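Kitchen and Bathroom Cabinet Helpers for Dry, Cranky Skin

Once the heat kicks on, my hands and shins turn into sandpaper. I used to throw money at it. Now I mostly use what's in the house, and my skin has never been happier!

Oatmeal soak

Grind a cup of plain rolled oats in the blender until it's as fine as flour. Stir a spoonful into a glass of water first. If it turns milky, it's ready, and if it sinks to the bottom, blend some more. Pour the rest under the running tap and keep the water lukewarm (I know, I know, but hot water makes the itch so much worse). Soak for about 11 minutes. Hold on to something when you get out, the tub gets slick!

Petroleum jelly on damp hands

Wash, pat once with a towel, and rub in a tiny dab while your skin still feels a bit wet. A dab the size of a pea does both hands. My neighbor Zakhar Onyshchenko swears by cotton gloves over the top at bedtime, and after two nights of trying it I bought a second pair.
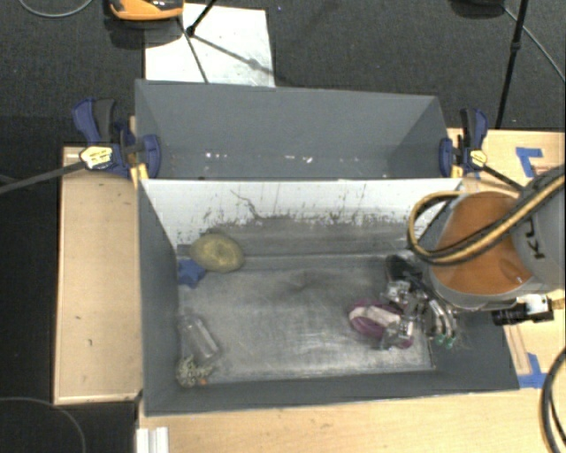 Dish gloves, every single time

This one made the biggest difference for me. Dish soap strips the oil right out of your skin. Turn the gloves inside out to dry between uses, and toss them when they start to smell.

Rinse your washcloths twice

Leftover detergent can sting already sore skin. Use less than the cap says, skip the fabric softener, and run the extra rinse. I keep 3 plain white cloths just for my face.

A few things to leave in the kitchen

Lemon juice, baking soda paste and vinegar straight from the bottle all burned when I tried them. Patch test anything new on the inside of your arm and wait a day. Cracks that bleed or ooze need a doctor.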